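Home » Support » Trip Planner » Ticket 2529
Ticket 2529: Overnight ferry leg drops out of saved itinerary after sync 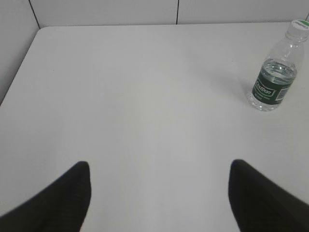 Status: Closed
Product: Skelo trip planner, phone app and web
Opened by: Gemechu Yimer
Handled by: Catterall support desk

Original report

I have a saved trip that goes Turnotberg by train, then the night ferry to Pletolach, then five nights there and back the same way. I built it on the web version in January and it looked fine. When I open it on my phone the outbound ferry is gone. The train is there, the hotel is there, and between them is a gap marked "No transport added." The return ferry shows up normally.

If I add the ferry again on the phone, it stays until the next sync and then disappears. The web version now has two copies of it. I leave in three weeks and I want to have the trip on my phone without a connection, as there is no signal on the boat.

Reply, support desk

Thanks for the report. Please send us the following:
- app version (Settings, then About)
- home time zone set in your profile
- departure and arrival times of the ferry as you typed them
- whether you entered the leg by hand or forwarded a booking email

Please don't delete the duplicate copies yet. We would like to look at them first.

Reply, Gemechu Yimer

App version is 7. Home time zone is set to Turnotberg. Ferry leaves 11:40 pm and gets in at 6:15 am the next day. I forwarded the booking email for the outbound leg. The return I typed in myself, since the email for that one came as an attachment and the planner would not read it.

I also tried signing out and back in, and turning off offline mode. Same result both times.

Reply, support desk

We can see the problem on your account. The ferry company's email gives only one date, the sailing date, and our email reader used it for both departure and arrival. So the planner has you arriving at 6:15 am on the day you leave, before you have boarded. The web version shows a leg like that anyway. The phone app treats it as an error and hides it -- it should give a warning, and we have logged that as a separate fault.

To fix your trip:
1. Open the itinerary on the web and click the first copy of the ferry.
2. Change the arrival date to the day after departure. Save.
3. Delete the second copy.
4. On the phone, pull down on the trip list to sync.
5. Open the trip and tap Save Offline again. The older offline copy will not update by itself.

Reply, Gemechu Yimer

Did all of that. The ferry is back and it has stayed through several syncs. Two things left. The notes I wrote on the second copy (cabin number, where to pick up the keys) went when I deleted it. Also, Save Offline now stops with a message that the trip is over 500 MB.

Reply, support desk

We restored your notes from the deleted copy and put them on the ferry leg. Sync once more to see them. Sorry -- we should have told you to copy them over first.

The size comes from the maps. Your trip has the full regional map for both ends selected. Under Offline, Maps, change both to "Town and port only" and try again.

Reply, Gemechu Yimer

Notes are there. Saved offline with the smaller maps, then put the phone in airplane mode and opened every leg. All of them load. You can close this.

Closed by support desk. Email date fault passed to the import team.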